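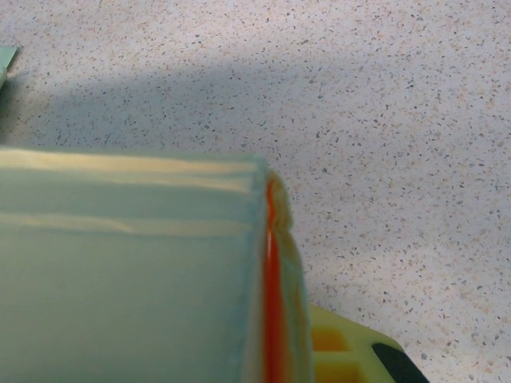
Speckled counter, something pale green up close, yellow plastic with square slots at the bottom

Budget for a first small arm – what am I forgetting?

Nikola Obradović
I'm planning to buy a tabletop arm in November for simple pick and place on a counter, and I'm so excited! The Altum kit with a wrist camera comes to 1539 and I have that set aside. Is there anything else I should plan money for before I order? I'd hate to have it sitting in its box for a month.

Plirkent
Great project! Yes, keep some back for gripper parts. I went through 2 sets of finger pads in my first season, and a spare set from Wikgate was 33 with shipping. Add a proper clamp for the base as well (mine was 92, a bit painful, but the arm stopped creeping along the counter). Check the warranty on the wrist cable too – on some kits it's treated as a wear part and you pay for it yourself.
One more thing: ask for the camera's closest focus distance before you pay. Mine goes soft on anything right up against the gripper, and a different lens was extra.

Lazarević
get the clamp. also see if the power supply is in the price, mine wasn't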